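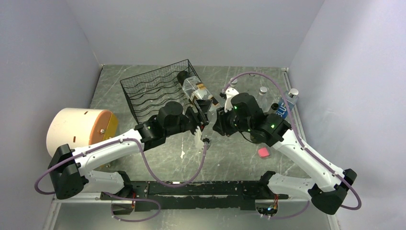

Both arms in over the marbled top, gray back wall behind.

Ticket: Estrella sync stuck, 239 files pending
Opened by: Emiliano Ocampo, Grudden front office
Opened: 26 February 2024
Priority: high (was normal, bumped by me)
Status: closed, see bottom

Problem
Estrella client on the office desktop says "Syncing, 239 items left" and has said that since I got in. Number doesn't move. Little arrow keeps spinning. Shared folder on the Tolik opens fine in the file browser, I can read stuff, I can open stuff, but nothing I save here shows up on anyone else's machine. Invoices are in that folder. Need them out today.

No error popup. No red X on the icon. Just stuck.

Already tried before opening this
- quit Estrella, opened it again. same.
- restarted the desktop. same.
- signed out and back in. it rescanned everything, took forever, landed on 239 again
- checked disk space here, plenty
- yelled at it

09:10
Support asked if other machines are stuck too. Checked the laptop in the back office. That one says "Up to date" but it's lying, the newest file it has is from yesterday afternoon. So it's not getting my changes, and it doesn't know there are any.

09:25
Asked to check free space on the Tolik itself. Admin page loads slow but loads. Volume at 61%. Not full. Both disks green.

09:40
Asked to restart the Tolik. Did it from the admin page, not the power button. Came back up in a few minutes. Pending count went blank, then "Checking", then 239. Great.

10:05
Suggested the network. Zernine router is in the hall closet. Lights normal. Swapped the cable between the Tolik and the router for the spare one. No change. Put the old one back because the spare is too short and the closet door wont shut on it.

Speed test from the desktop fine. Copying a big file straight to the Tolik by hand (drag and drop, no Estrella) also fine, full speed. So the wire is OK and the Tolik is OK. It's the sync part.

10:30
Support wanted the log. Took me a while to find it, it's under Help, then Advanced, then "Save report". Same two lines over and over:

upload deferred: remote newer than now
retry in 26 s

Over and over every 26 seconds, all the way back to last night. Sent the whole thing.

10:50
Reply says "remote newer than now" means the clock on one end is off. Checked the desktop clock, correct. Laptop clock, correct. Didn't think to check the Tolik.

Checked the Tolik. It thinks it's October. Right time of day more or less, wrong month completly.

So every file it stamps is from months in the future, and Estrella sees that and decides to wait. I guess it would have waited until October.

11:00
Set the date by hand on the admin page. Saved. Refreshed. Right date. Restarted it just to see. October again!! So it doesn't hold over a restart, and my 09:40 restart did nothing good.

11:20
Under Settings, Date and Time, there's a box for "Get time from network". It was checked. Server field had the old router's address in it. We swapped routers last month, the Zernine uses a different address, and the Tolik was asking for the time at a box that is now in a drawer. Never got an answer so it fell back to whatever the internal clock says.

Put in the Zernine address. Pressed "Test". Waited. "OK, offset corrected."

Restarted again. Right date after restart. Good.

11:35
Estrella started moving right away. 239, then 231, then it dropped fast. Stopped at 8.

Those 8 are files that got saved straight to the Tolik overnight with the October date on them. Client still thinks they're from the future. Support said don't delete them, copy each one to the desktop, save as a new name, put it back, then remove the old one. Did the first one, worked. Did the rest.

11:55
0 pending. Laptop shows everything. Opened 2 of the invoices on the laptop to be sure, both right version. Invoices sent.

Still open / for next time
- internal clock battery on the Tolik is probably dead. Support says it's a coin cell, need to open the case. Not doing that today. Will order one.
- change the time server setting any time we change the router. Wrote it on the tape on the side of the router.
- asked if Estrella can show an actual warning when clocks don't match instead of spinning all night. They logged it as a request. No promise.
- laptop saying "Up to date" when it wasn't. They want a seperate ticket for that, will open one after lunch

Resolution: wrong time server on the storage box, date off by months, client holding uploads. Fixed by pointing it at the new router and re-saving the leftover files.

Closed by E. Ocampo. Reopen if the count sticks again.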